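This site uses cookies. By continuing to browse, you accept our cookie policy.

Item 2. Demonstration recording, Kadgate cell

The engineering lead reported that operators had recorded 138 demonstrations by remote control on the circuit board task – the target for June remains 1000. Hand-guided recording will continue alongside it.
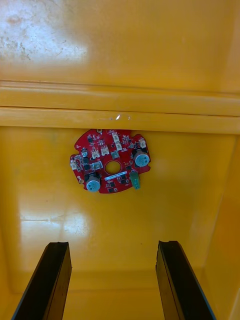

GOSSIDE, 05/03/2021

Members noted the red board on the back wall of the yellow enclosure and the glare on the upper panel. It was agreed that operators begin each recording with the fingers open and clear of the board. The Jakik request for a second operator station was deferred.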